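Markets | Opinion

Free float should decide index weight, and the cap should bite sooner

2025-04-04

An index fund buys what the index tells it to buy. When the provider sets a stock's weight, it also sets an order size for every tracker that follows the benchmark. The rules for that calculation deserve more attention than they get from people who own the funds.

Take Bercombe, the components group that entered the main board index at the last review. The founding holding company, Wimadska, keeps most of the shares and has shown no sign of selling. The index applies a float factor, but it does so in wide bands. A company near the bottom of a band is treated as if it sat at the top. Trackers then have to find stock that is not for sale, and the price moves until someone lets go of it.

The effect was plain during the review window. Bercombe closed at 1,787 on the day the change took effect, on volume far above its normal level. No results had been published and no guidance had changed. Most of the demand was mechanical, and much of the price gain faded over the next 4 weeks.
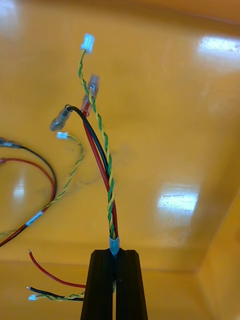 Wires with a light blue band of heat-shrink sleeving. Component makers have gained weight in the index.

Defenders of banding say it limits turnover. A factor that moved with every small change in ownership would force trackers to trade often, and trading costs money. The point is fair, but it can be met with a buffer. Round the float to the nearest whole percentage point, and leave it alone until it drifts by a set amount. Tevetti, a smaller provider, already does this, and its turnover has not been a problem for the funds that use it.

The cap is the second weak point. The present rule limits a single stock only at the quarterly review, so a name can run well past its limit between dates. A broad index of 300 stocks can absorb that. A sector index with a few large members cannot. El Khatib, the brokerage, has argued for a monthly check on narrow indexes, and I agree with it.

Neither change would stop prices from moving around a review. Funds will still trade at the close, and dealers will still position ahead of them. The aim is to keep order sizes in line with the shares that can be bought. Providers can start by publishing the raw float figure next to the banded one at the April consultation.

Filed under: Indexes, Passive Funds, Market Structure

80 shares | 4 comments

Get our markets newsletter in your inbox. You can unsubscribe at any time.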